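A Place for Every Bottle

WESTTHORPE, November 24, 2021 — The washbasin shelf is seldom given much thought when a home is furnished. At Galar, the household goods studio directed by Filipa Brandão, it has occupied a team of designers since April.

The studio's subject is the small raised stand, the kind that lifts a soap pump and its neighbors clear of the counter. Galar reviewed 321 household surveys before drawing its first version. Most respondents kept a pump bottle beside the basin, and many complained of residue collecting under it. 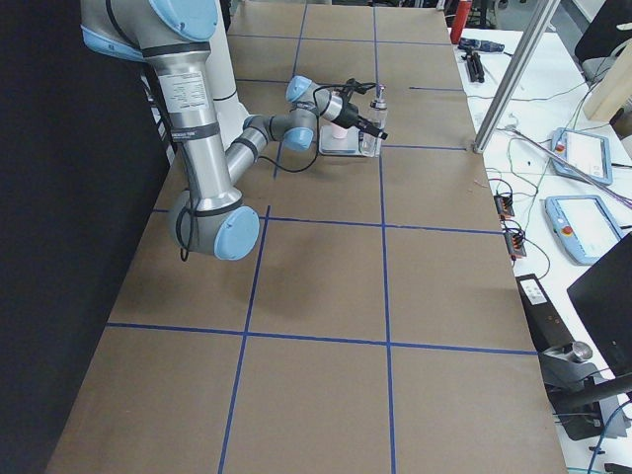 Clear acrylic was preferred by the studio from the beginning. "A transparent stand lets the counter show through, and small bathrooms benefit from that," said Rory Moffat, senior designer. He concedes that the material scratches and advises a soft cloth and mild soap.

Height proved the harder question. A stand that is too tall makes a pump awkward to press; one that is too low traps water. The studio considered 11 heights before settling on its present range.

Brandão recommends restraint in arranging the shelf. Items used daily should remain within reach, with the pump nearest the dominant hand. Everything else — spare bottles, travel sizes, gifts still in their wrapping — belongs in a cabinet.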